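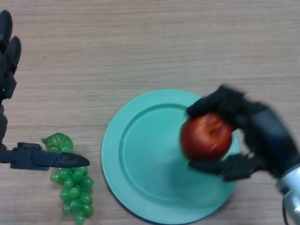
Re: Right hand drifting after a restart

From: Griet Verhoeven
To: the bench list
Date: March 20, 2018

> We've got the same pair of hands as you lot at Ferkthorpe and the
> right one has gone odd. After a restart the thumb comes up short and
> the grip closes off to one side. Left one is fine. Is this the cable
> again, or do I need to redo the zero? And does anyone still have the
> Grumus settings, as ours went when the old laptop died?
> Thanks, Dradby bench

Hi all,

Oh, I know this one! We had it in September and I spent far too long blaming the cable, so please try the zero first. Power down, open the hand gently by finger (don't lever the thumb, just ease it back until it meets the stop) and then power up with nothing in the palm. If something's in there when it wakes up it takes that as fully open and you get exactly what you describe.

Then run the slow close in Grumus. I have our settings file and will send it to you off list, but the one that matters is the thumb offset. Ours came with 50 in it and the right hand wants 133. No idea why the two hands differ so much, and Wuyts couldn't tell me either when I rang them, but the left is still on 50 and perfectly happy.

For checking, I use the plate and the plastic fruit. The apple is the good test: fingers over the top, thumb underneath, and hold it low over the plate so it hasn't far to fall. If the thumb is short the apple rolls out towards the wrist straight away. I do it 6 times and if it stays put for all of them I leave well alone. Grapes are no use for this, they squash about and you can't tell whether it's the hand or the bunch (I do use them for the left hand, but only for seeing where the fingertip ends up).

If you still get drift after all that, then yes, look at the cable by the wrist. Ours had been pulled tight where it bends and wanted a bit more slack, which took me 2 minutes once I'd found the right screwdriver. Turn the wrist all the way both ways by hand before you clip it down again.

One thing I haven't sorted: the offset goes back to 50 if you close Grumus without saving to the hand as well as to the file. Has anybody found a way round that? I've got a sticky note on the monitor and I still forget.

Shout if the file doesn't open, it's from the older version.

Griet
Ferkthorpe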